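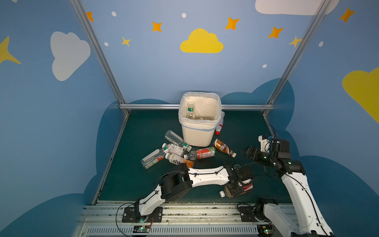 Bottles and the bin, Tuesday.

Okay friends, truck update, and it's a long one, so get comfortable. The old flatbed finally has her new headache rack on! I ordered the Holmont one after going back and forth all of January, and I'm so glad I did.

It came in two boxes, and the second one showed up a good while after the first, so for days I had uprights and no crossbar – my neighbors must have thought I was building a very small goalpost. Total with shipping was $1,189. I know, I know. But the welds are lovely and the holes lined up with the bed on the first try.

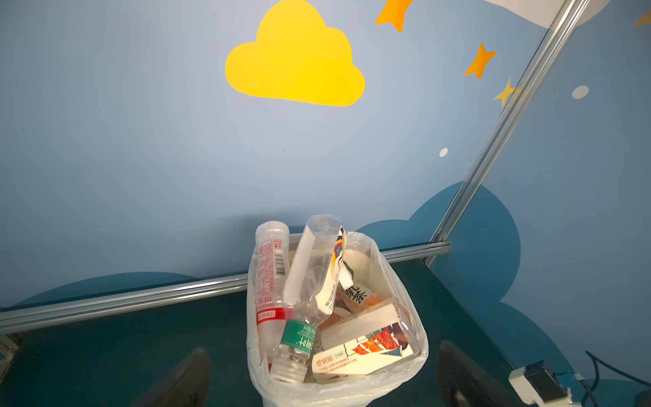

The wiring is where I lost my Saturday plans, my patience and most of the skin on one knuckle. I wanted the work lights on their own switch, and the Vulteo harness is made for a newer dash than mine, so I ended up running it through the old heater cable hole with a fresh grommet. Looks factory if you squint!

Oskari Koivisto asked what I used on the bed bolts. Plain anti-seize, Oskari, and a lot of it, and please do yours before winter or you'll be out there with a grinder like I was. 11 bolts came out nicely and then the last one snapped, of course.

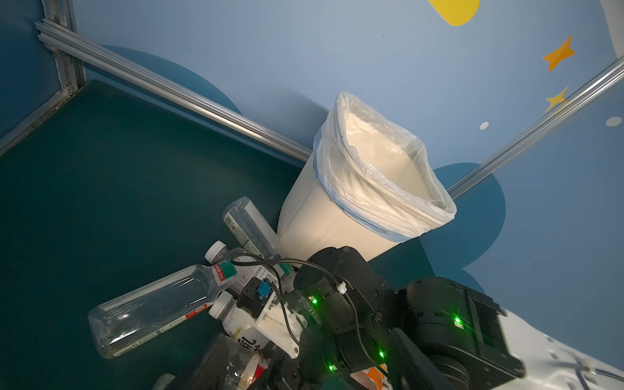 Next up is somewhere to keep straps and gloves, because right now they live on the passenger floor. I've been looking at the Figueiredo underbody box, which is pretty but awfully deep for my frame rails. For trash in the cab I want a little can with the bag folded down over the rim, same as the white one by the blue wall with the stars, only small enough to sit behind the seat. If you've found one that doesn't tip over on the Flestby road, tell me, please!

Contact | © Flatbed Diaries | Back to top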